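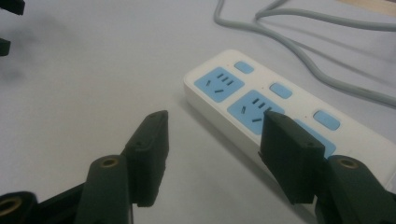

Pinza manual de Trimano ante la regleta de tres tomas, banco de ensayos.

Imprimir | Enviar por correo

Proyecto Sotine – informe de avance para la entidad financiadora, octubre

El periodo iba bien hasta el sábado. Llevábamos más de 1.000 agarres registrados y 56 incidencias, casi todas del género «el objeto resbala y cae con dignidad». La número 56 merece párrafo propio.

En la tarea de recolocar la regleta, el dedo derecho cerró sobre un interruptor y siguió apretando. El límite de fuerza existía – en la documentación. La versión de Cusa instalada en el controlador era la anterior y lo ignoraba con toda tranquilidad. Resultado: una carcasa rajada y dos días de parada. La regleta no estaba enchufada, así que no hubo heridos ni chispas, solo cierta vergüenza.

Yamuna Venkataraman, responsable de seguridad, ha impuesto dos medidas: el límite se comprueba al arrancar y ningún objeto eléctrico entra en el banco sin que alguien firme que está desconectado. La firma ya se ha perdido una vez.

Nadar nos envía almohadillas más blandas, con cargo a la partida de repuestos. No pedimos ampliación de presupuesto. De plazo, una semana.

Compartir (2) · Comentarios (0)
Usamos cookies propias y de terceros. Aceptar | Configurar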